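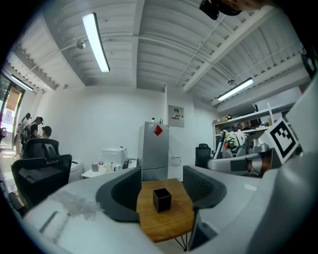 How big does a room have to be before you hear an echo?
Bigger than most of the rooms you work in. Your ear needs a gap between the first sound and the one that bounces back, and in a small room the bounce comes home so fast that your brain glues the two together. What you get is a kind of smear, and we call that reverberation.

Okay, so that's week 3, Sound Indoors. If you missed the first half, borrow notes from Rasa Venckus, hers are way neater than mine!

Hard flat stuff (glass, bare plaster, tile) sends most of the sound straight back at you. Soft, thick stuff soaks it up, and it's much better at soaking up high notes than low ones. I once hung a carpet in my practice room to quiet my bass amp and the neighbors heard exactly the same bass as before, only now I couldn't hear my own voice very well either. Low notes need depth, or mass, or both.

Two walls facing each other with nothing on them give you flutter, that zippy little rattle after a clap. Tilt one wall a bit, or stick a full bookcase on it, and most of it goes away.

The word you need for the homework is decay time: how long a sound takes to drop by 60 decibels after the source stops. A big stone church can hang on for several seconds. For a classroom you want well under one, or the kids in the back row lose the ends of words.

Homework, due before the May break
Clap in 3 different rooms at home and write down what you hear in plain words (ringy, dull, boxy, whatever fits). Then read chapter 11 of Gorko, skipping the math in the gray boxes unless you like that sort of thing. Higinio asked if a stairwell counts as a room. Sure, and please do one, they're great.

Write-ups can be 600 words, tops. Give them to me or to Maricruz Trujillo, who is grading this half. Next time we do seats and people, so bring a coat.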